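February

Caring for Dry-Erase Boards at Home

A small dry-erase board is among the most useful items in a household kitchen or workroom. It holds the grocery list, the week's chores and the measurements for a job in progress. With regular care, a board will keep a clean writing surface for years. The following guidance is issued by the Dillville Home Services Office for residents who use these boards daily.

Writing should be erased within 2 days where possible. Ink that remains longer bonds to the surface and leaves a gray shadow when wiped. A dry felt eraser or a soft cotton cloth is sufficient for fresh marks. Paper towels are not recommended for everyday use, as the coarser grades dull the finish over time.

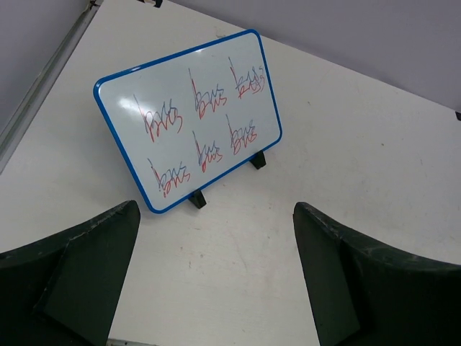

Delia Medina
Household Advisor, Dillville Home Services Office

Tabletop boards with stand feet should be placed on a level surface away from the stove and the sink. Steam softens some adhesives, and cooking grease leaves a film that causes markers to skip. If a board has already picked up grease, wash it with warm water and one drop of dish soap, rinse with a damp cloth, and allow it to dry fully before writing.

For old marks, trace over the line with a fresh dry-erase marker and wipe at once. The solvent in the new ink will often lift the old. Where this fails, apply a little rubbing alcohol to a cloth, never directly to the board, and open a window while working. Test a corner first. Scouring powder, steel wool and melamine sponges should not be used on any coated board.

Frames may be cleaned with a damp cloth. Residents should check that feet and clips are seated firmly after each washing.

Markers are to be stored flat with caps closed. A marker kept tip up will dry out early and write faintly. Permanent markers should be kept in a separate drawer.

Questions about worn boards may be brought to the front desk on Wednesday. Ask for Pascual Urrutia.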